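Progress report to the Plurnari Fund: the Brernoswood clothing and mending room
Feb 24, 2022
From Ketsara Noiphan

Hi Fletcher,

You asked for something short and readable this time, so I'm skipping the grid and just telling you how it's going. The numbers you need are in here, I promise, and the receipts are coming in a separate envelope.

First, the move. We are finally out of the church hall and into the old shoe shop on the corner, and I can't tell you what a difference a front window makes. People used to walk past the hall for years without knowing we were in there. Now they stop, look in, and come through the door with a bag of something under one arm. We opened with half the shelves up and the heater making a noise like a truck, but we opened, and on the date I gave you (I had my doubts that week, as you know from my emails).

Your grant paid for the shelving, the two steam presses and the first part of the rent. The shelving came in under budget. The presses did not! Brunet had raised their prices between the quote and the order, and the shipping went up too. I moved the leftover shelving money across to cover it, which you okayed by phone, and I'm putting it here so it's written down somewhere.

We gave out 400 winter bundles this season. A bundle is a coat, a sweater, two pairs of socks and either gloves or a hat, and families can swap anything that doesn't fit. I had planned on fewer and we got through the children's coats much faster than I expected. Adult coats we still have. If you know anyone clearing out a closet with kids' sizes in it, please send them my way, boys' and girls', anything from toddler up to early teens.

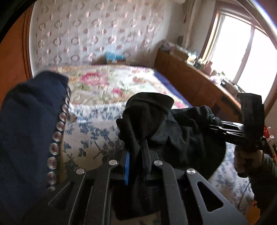 Sorting is still the slow part. Donations come in mixed, so party clothes are in with work pants and somebody's good curtains, and every piece has to be looked over for stains, holes and missing buttons before it goes on a rail. We tried doing it by size first and then by condition, and it made a mess. Since the new year we do condition first. Things that need fixing go straight to the mending table, and the pile in the back has gone down a lot. I wouldn't say we're on top of it, but I can see the floor again.

The mending class is the bit I'm proudest of. It was going to be a little extra on the side and it has kind of taken over! We have 40 people signed up, split into small groups so everyone gets a turn at a machine, and there's a waiting list. They start with buttons and hems, then patches, then zippers (everybody hates zippers, me included). One man came in to get his work jacket fixed, sat down to wait, and ended up doing the second sleeve himself. He's now in the evening group and has opinions about thread.

Now the stuff that hasn't gone so well. The van is the big one. We share it with the Tonance food pantry and it was in the shop for 3 weeks right when the cold hit, so pickups from the outer streets just didn't happen. Some of those donors gave up on us and I don't blame them. I've been calling them back one by one. The pantry and I have agreed to split the next repair bill evenly, and I'd like to talk to you about whether a small amount could be set aside for that.

Laundry costs are also higher than I wrote in the application. I guessed low. We're using the laundromat two doors down and the owner gives us a fair rate, but a washer of our own would pay for itself pretty fast. I have a quote and can send it over whenever you like.

Between now and August I want to get the children's rail filled back up, run a summer swap day out front, and train up to 6 people from the mending class to teach the next lot. I'd also like to open one evening more, but that depends on the heating bill, so ask me again when it's warmer.

Come by when you're next over this way. The coffee is bad but there's plenty of it, and I'd love for you to see the window.

Thanks again for everything,
Ketsara

Recent updates
Moving day at Brernoswood
Children's coats wanted, all sizes
Mending class: evening groups now full
Tonance food pantry: new pickup times
How to apply to the Plurnari Fund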